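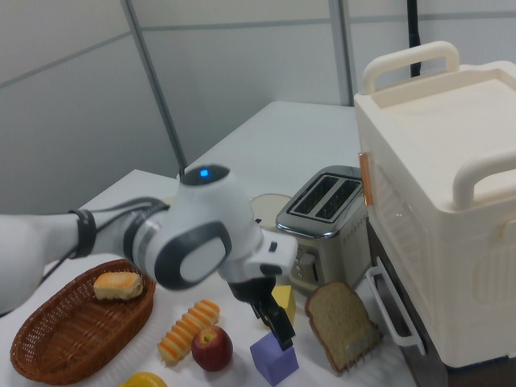 Kartini Tarigan

I had the 5 a.m. alarm set for the drive down to Molara, and by the time I had found the right gate, missed it, and found it again, I was very glad to be handed a cup of tea at the door. Flutden opens its lab to visitors for one morning each April, and I have been meaning to go for years (my sister went once and came home with a tote bag and a great many opinions about kitchens).

There were 14 of us in my group, mostly parents with teenagers, plus a retired baker who had the best questions of anyone. We were taken past the workshop and the parts store, where I would happily have stayed all morning looking in drawers, and then through to the breakfast bench. It's such a homely sort of table to find in a lab. There's a wicker basket with a bread roll in it, a red apple, a stripy pastry that made me hungry, and a proper stainless-steel toaster, and over it all comes this smooth white arm with its little blue light and its black two-fingered gripper. The coloured cubes are for the easier jobs, our guide told us, and the arm warms up on those before it is allowed anywhere near breakfast.

The job we had come to see was bread into the toaster. The first go went beautifully and we all clapped, which I think embarrassed the staff a bit. On the second go the slice went in crooked and jammed at the top of the slot, and the arm simply kept pushing. You could hear the toaster scrape along the table. It can't have been more than a few seconds, but the young woman at the desk was already out of her chair, and she had the stop button down before I had properly understood that anything was the matter. The arm froze where it was, crumbs everywhere, and one of the little boys said "uh-oh" in a very clear voice.

What I liked so much was how they handled it afterwards. She kept us all behind the yellow line while she checked the toaster was unplugged (it was, they never run it live with visitors in) and only then eased the arm back by hand. Then she sat down and wrote the whole thing up in front of us, and turned the screen so we could read it. It went into their fault log as number 3970, and my neighbour the baker asked whether that meant 3970 disasters. No, she said, most of them are dropped buns.

The trouble, as far as I followed it, was the force limit. The arm is meant to give up when it feels too much resistance, and the limit had been raised the week before for a different task with a stiff cupboard door, and had never been put back. The software they use for this is called Ishida, and it had dutifully kept the higher number. She was quite frank that it should have been caught in the morning checks, and that there would be no more toast until it had been.

So we had an extra long morning tea instead, and a lovely talk from the people at Soltel, who make the stop buttons and had brought a box of them for the kids to thump. I thumped one too, and it's very satisfying!

If you go next year, park on the far side of the oval and wear flat shoes. The tour takes three hours if your group is chatty, and ours was. The tote bags had run out by the time I reached the table, but I'm told they will post me one.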